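4.2 Sorting by pushing on the wooden board

Having shown in the previous section that the pushing policy copes with a single block, we turn now to the question which interested us from the start, namely what happens when the arm has to find its way among several blocks at once. A lone block is a forgiving thing to push. Once it has neighbours, every stroke of the rod may disturb something that was already where we wanted it, and a good part of the work reported in this section went into teaching the policy to be patient about that.

The task itself is easy to state. The arm is given a short written instruction, such as "bring the green blocks together at the left edge", and must carry it out by pushing alone, with no grasping and no lifting. We kept to four colours and mixed the shapes quite freely, as our earlier trials at Preltitz had used cubes only and we were rather worried that the policy had learned more about cubes than about pushing. Stars and hearts proved a useful corrective – they turn under the rod in ways that a cube does not, and a stroke aimed a little off centre will spin a star where it would merely nudge a cylinder.

We collected 137 demonstrations by hand guidance, most of them by Bautista Leiva, whose steady wrist we gratefully acknowledge, and held back 22 starting layouts which the policy never met in training. Each held-out layout was attempted once by our method and once by the Falel baseline, with the blocks put back by hand between attempts using a paper template. Figure 6 gives a view of the board during the green-grouping task, with the green cylinder and the green star side by side at the left edge and the tip of the rod just above the board close by. The other six blocks lie in a loose column down the middle, and the instruction asks that they be left alone.
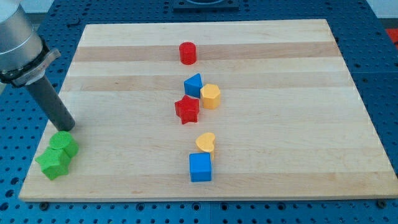
Figure 6. Grouping by colour on the board, with the two green blocks at the left edge.

4.3 Results on the held-out layouts

We counted an attempt as a success when the named blocks finished within a block's width of one another and no other block had been moved by more than that same distance. By this measure our method succeeded on all but 9 of the held-out layouts, and most of the failures came from layouts in which a star began close against another block. The policy would choose a sensible direction and then, as the star turned, keep to it for rather too long. We tried shortening the strokes, as Núñez had suggested to us in September, and this helped with the stars at the price of slower runs overall. The longest of them needed 31 strokes.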